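# An Afternoon Among the Gears

The road to Flornemport runs beside the estuary for a good long while before it makes up its mind to turn inland, and by the time I found the right gate I had already missed the tea. I mention the tea because several people mentioned it to me, with real feeling, and because I think an open day stands or falls by that sort of thing. There was, I'm glad to say, still cake.

Liller has been in the same long brick building for years, repairing gearboxes for pumps, winches and the odd fairground ride. Once a year it opens its doors to anybody who cares to come, and this year the firm had something new to show: Oduder, its project to teach a pair of robot arms to put small gear assemblies together. The arms' control software comes from Oddsson, a smaller outfit across the yard, and the two firms have been popping in and out of each other's kitchens ever since the work began in July.

I had expected a cage, I suppose, and a flashing lamp, and a great deal of noise. What we got was a table with a dark grey cloth over it, a rope to stand behind, and a quiet whirr that you stopped hearing after a minute or two. A lad of perhaps eight, in front of me, asked his mother when it was going to start. It had started - that was just how gently the thing moved.
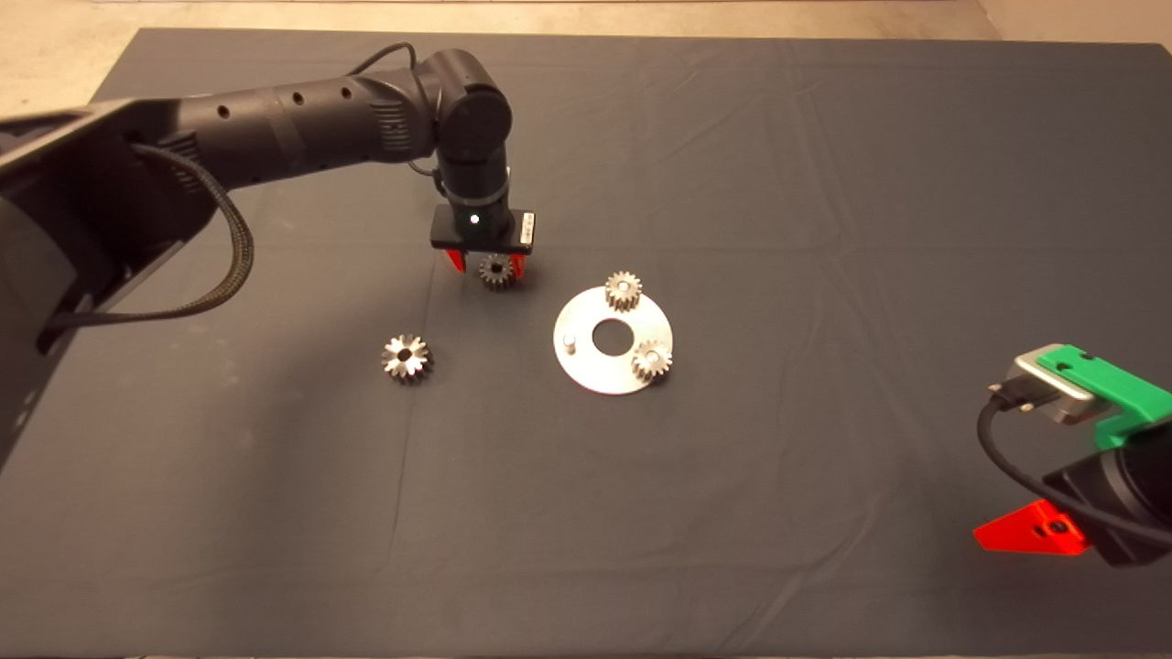

The job sounds simple enough when you say it aloud. Take a small metal gear, carry it over to a round plate, find the place where it belongs and set it down so that its teeth sit comfortably with its neighbours'. Anyone who has mended a clock or a fishing reel at the kitchen table will know where the trouble lies. Two gears that meet tooth to tooth simply won't go, and your fingers give a tiny wiggle without your ever asking them to. Teaching a machine that wiggle, our guide told us, has eaten up most of the winter.

She was a patient woman with a good carrying voice, and she let us try it for ourselves on a spare set at the next bench. I managed it on my third go, with my tongue out, and felt absurdly pleased. Then she had us do it again wearing thick gardening gloves, which was a clever bit of teaching, as it gave us some notion of how little an arm can feel through its fingertips. A retired fitter beside me did it first time, gloves and all, and was very modest about it for the rest of the afternoon.

The Oduder team keeps a log of every attempt, good or bad, and a printed sheet by the door gave the running total as 1037. I liked that the bad ones were in there too. There was a whole page of notes on gears that had been let go a shade too early, written in a tone of mild reproach, rather like a school report. The engineers pore over these in the mornings, change one small thing, and set the arms off again.

Much of the talk behind the rope was about the fingers. People wanted to know how hard they squeeze, and whether a gear can slip round in the grip as it comes down, and the answer to the second was that it certainly can, and that a slight tilt at the wrong moment is enough to spoil a placement. The guide held up her own finger and thumb to show us, and before long half the room was doing the same, pinching at the air like so many crabs. 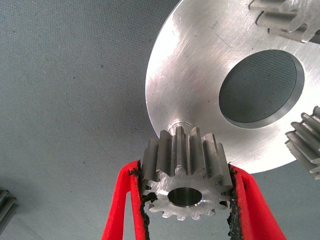 Will the arms be taking over from the people at the benches? Liller says they are meant for the small, fiddly, repeated assemblies, while stripping down and judging a worn gearbox stays with the fitters, who have been promised first refusal on the training.

I put much the same thing to one of those fitters over the cake, and he seemed fairly easy about it. His eyes aren't what they were, he said, and he would gladly hand over the little gears so long as he could keep the winches. He did grumble that the arms get the best-lit table in the building, and I must say he had a point, for the far end of the shop is as gloomy as a church.

By closing time around 300 people had been through, which is a fine turnout for a town of this size, and the queue for the glove bench still reached back to the coat hooks. Liller hopes to hold another open day once Oduder has moved on to bigger gearboxes. The car park is small and the lane floods at high water, so come by bus if you can - the 56 stops right outside the gate - and do get there in time for the tea.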